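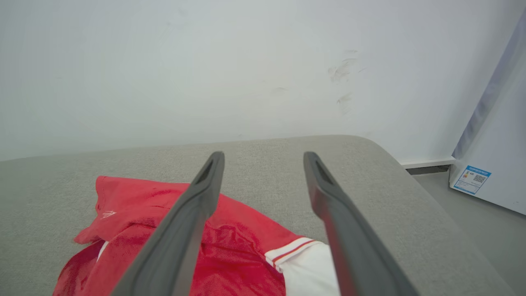
4.3 Der Klemmfehler beim Aufnehmen glatter Textilien

Der mit Abstand lehrreichste Ausfall unserer gesamten Versuchsreihe trat beim Aufnehmen von Kleidungsstücken auf, und zwar in einer Phase, in der wir das System bereits für weitgehend ausgereift hielten. Die Greifstrategie, die wir aus der Vorarbeit mit Handtüchern übernommen hatten (Abschnitt 3.2), sucht in der Ansicht der Handgelenkkamera nach einer erhabenen Falte, richtet die beiden Finger quer dazu aus und schließt sie mit begrenzter Kraft. Bei matten Baumwollstoffen funktioniert das ausgesprochen gut. Schwierig wird es bei Stücken wie dem roten in Abbildung 4, das zerknüllt auf dem grauen Polster liegt: Der Stoff glänzt leicht, auf den Faltenkämmen sitzen helle Reflexe, und die weißen Partien mit den beiden schmalen roten Streifen erzeugen zusätzliche Kanten, die mit der eigentlichen Faltengeometrie nichts zu tun haben. Genau an solchen Kanten setzte der Planer mit Vorliebe an. Das rot-weiße Stück wurde dadurch zu unserem liebsten Prüfobjekt, denn kaum ein anderes hat uns so viel über die Schwächen des Verfahrens verraten!

Abbildung 4: Ansicht der Handgelenkkamera mit geöffneten Greiferfingern über einem roten Kleidungsstück auf grauem Polster.

Der Fehler selbst verläuft in zwei Stufen. Zunächst hält der Detektor eine aufgedruckte oder eingenähte Farbkante für eine Falte und legt den Greifpunkt auf eine Stelle, an der der Stoff flach aufliegt. Der Greifer fährt zu tief, und die Finger fassen neben dem Textil auch den Bezugsstoff darunter. In der zweiten Stufe meldet die Motorstromüberwachung einen festen Griff, was ja stimmt, und der Arm hebt an. Der Bezug gibt zuerst nach, spannt sich dann, und die Kraft am Handgelenk steigt innerhalb weniger Regelzyklen stark an. Im günstigen Fall rutscht der Bezug aus den Fingern. Im ungünstigen löst der Schutzhalt aus, und der Arm bleibt mit eingeklemmtem Stoff unter Last stehen.

Von 1763 ausgewerteten Griffen endeten 76 mit mitgefasstem Bezug. In 18 dieser Fälle kam es zum Schutzhalt. Der folgenreichste Vorfall ereignete sich am 21. April bei einem unbeaufsichtigten Dauerlauf: Nach dem Halt setzte die Ablaufsteuerung Gramine den Auftrag selbsttätig fort, weil der Quittierungszustand beim Neustart des Greifermoduls verloren gegangen war. Der Arm zog ein zweites Mal an. Dabei riss der Bezug an einer Naht ein, und am linken Finger brach die Befestigungsschraube. Personen hielten sich nicht im Arbeitsbereich auf. Aus sicherheitstechnischer Sicht wiegt der selbsttätige Wiederanlauf für uns dennoch schwerer als der Fehlgriff, der ihm vorausging, und wir haben die Versuche bis zur Klärung unterbrochen.

Die Ursachensuche war eine echte Freude, so unerfreulich der Anlass auch war. Fumiko Tsuchiya hat sämtliche Kraftverläufe der 76 Fehlgriffe übereinandergelegt und dabei ein Muster gefunden, das uns in den Einzelaufnahmen vollkommen entgangen war. Hebt der Greifer nur das Kleidungsstück an, wächst die Kraft zunächst flach und mit kleinen Sprüngen, sobald sich weitere Lagen vom Untergrund lösen. Ist der Bezug mitgefasst, fehlen diese Sprünge, und der Verlauf ist schon auf den ersten Millimetern auffallend glatt. Das Signal war von Anfang an in den Daten vorhanden, wurde aber durch den Tiefpass des Kraftsensors Murakami so stark verzögert, dass die bestehende Überwachung es nicht nutzen konnte.

Wir haben daraufhin drei Änderungen vorgenommen. Der Greifvorgang enthält jetzt einen kurzen Probehub, nach dem der Arm anhält und den ungefilterten Kraftverlauf bewertet. Fällt die Bewertung negativ aus, öffnen die Finger sofort und die Kamera nimmt die Stelle erneut auf. Der Faltendetektor Drolden wurde außerdem mit 3000 zusätzlichen Aufnahmen gestreifter, bedruckter und glänzender Stoffe nachtrainiert. Schließlich liegt der Quittierungszustand nun in der Sicherheitssteuerung Zuslow und übersteht dort jeden Neustart der übergeordneten Software. Ein Wiederanlauf nach Schutzhalt ist nur noch über den Taster am Schaltschrank möglich, und zwar bei geöffnetem Greifer.

Im Probehub sehen wir den größten Gewinn. Er kostet etwas Zeit, aber er macht das Verfahren unabhängig davon, ob der Detektor im Einzelfall richtigliegt, und das ist bei Textilien viel wert. Rin Yoshida hat ihn inzwischen auf Kissen und Decken übertragen, wo sich derselbe glatte Kraftverlauf zeigt, sobald die Unterlage mitgefasst wird. Dass ein so einfaches Merkmal über verschiedene Materialien hinweg trägt, hat uns begeistert!

Offen bleibt der Umgang mit sehr locker sitzenden Bezügen. Lässt sich der Bezug über die gesamte Strecke des Probehubs anheben, ohne dass er sich spannt, ähnelt der Kraftverlauf dem eines schweren Kleidungsstücks, und die Bewertung wird unsicher. Ein längerer Hub würde helfen, erhöht aber die gespeicherte Spannung im Stoff und damit die Belastung der Fingerbefestigung. Ob sich der Fall besser über die Kamera lösen lässt, etwa über die Mitbewegung der Webstruktur neben dem Greifpunkt, untersuchen wir derzeit. Erste Aufnahmen dazu stammen aus dem Januar, sind jedoch bei einer anderen Beleuchtung entstanden und gehen deshalb nicht in die Auswertung in Abschnitt 4.4 ein.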